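The bus from Petelton to Jurkell leaves at 7:14 and takes 22 minutes, which left enough time to buy bread before the trailhead. The path starts behind the station and follows the river for 3 km on gravel. After the second bridge it turns uphill and the surface changes to packed dirt with roots.

The climb is steady. Total gain to the Olszewski hut is 134 meters, so it hardly counts as a mountain walk, but the last stretch is steep and the signs are faded. I missed the left fork and lost a few minutes in a field.

The hut serves soup and one kind of cake. Cash only. I ate outside and had the bench to myself until a school group arrived at noon - they were loud but left quickly.

I came down by the east side. It is longer and mostly shaded, with two stiles and a short section on the road. The return bus runs once an hour in May and the timetable at the stop was out of date.

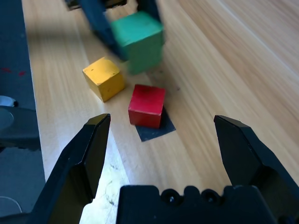 Can you do the walk in regular sneakers?
Sneakers are fine as far as the second bridge, but wear shoes with some grip for the climb.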